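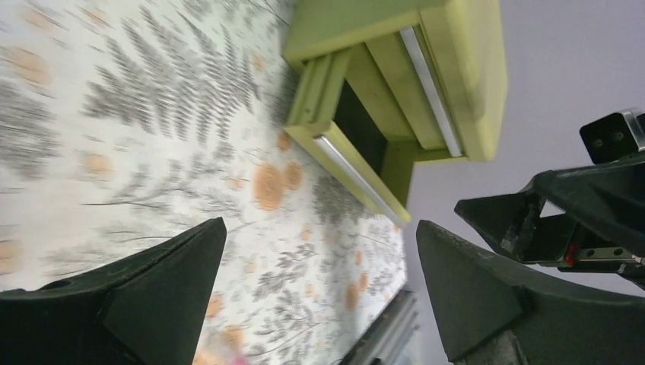 *Photo: Haverford workroom, Ornatcombe project*

**Progress report to the Dekard Fund, June 2024**

Thank you, first of all, for your patience with us this spring. We had hoped to get this to you a little sooner, but the workroom has been busy in the nicest possible way, and writing kept losing out to sanding and sorting. We've tried to cover everything you asked for in your last letter, plus one or two things you didn't ask for but that we think you'll enjoy.

**Where the small furniture stands**

You'll remember that the Ornatcombe project is about small storage: the little cabinets and drawer units that people keep on a desk or a shelf, and that so often get thrown out over one sticky drawer. Our plan was to repair or refinish 15 of them for the Bekska reading rooms, and to write down what we learned so that other workrooms could use it.

The lime-green unit is the one that visitors always ask about. It's a chunky thing with thick walls and softly rounded edges, and the matte yellow-green finish gets a strong reaction one way or the other (we're firmly in favor). What we like best is how pleasant it is to pick up and handle, which matters a good deal in a room where children will be using it. The silvery strips stand out nicely against the green too, and we have decided to leave the color exactly as it is.

The rest of the group is coming along. The plain units were quick work. The older ones have been slower, mostly on account of swollen drawer bottoms and runners that were put in slightly crooked by some earlier owner, and we've had to take a few of those back to bare parts and start over. We would sooner hand over a drawer that opens properly a month late than one that sticks on time, and we hope you feel the same!

**The cloth**

This one was not in our proposal, so let us explain ourselves a bit. In March we were given a length of cream printed cloth, gray fern fronds all over with soft orange spots scattered in between, and it has turned into the favorite thing in the building. We set finished pieces on it when we look them over, and the green and the orange are surprisingly cheerful together. Several people at Bekska have asked whether the reading rooms could have curtains to match. We've told them we would raise it with you, and so we're raising it.

**Money**

Of the 2000 dollars you gave us for materials, we have spent 502 on paint, sandpaper, glue and replacement hardware. That's less than we planned for by this point, largely thanks to donated parts. We've set aside 700 for the delivery and for shelf fittings at the Bekska end, and the remainder is still unspent. If you're agreeable, we would like to use a small part of it for the curtains. We won't order anything until we hear from you.

**What has been harder than expected**

Space, mainly. The Haverford room is a good size until you fill it with furniture that is drying, and then it's no size at all. We now paint in smaller batches, and that has helped, though it does stretch out the calendar. We also underestimated how long the written guide would take. The pages on cleaning and gluing are finished. The pages on drawer slides have been rewritten more than once, and we're still not happy with the part about measuring the gap.

**Next**

We expect to finish the remaining older units over the summer and deliver the whole group to Bekska together. You would be very welcome to come by and see them before they go, and if you do, please bring your own sticky drawer. We'll send the draft guide as soon as the slides section is fit to read.

With warm thanks from all of us at the Haverford workroom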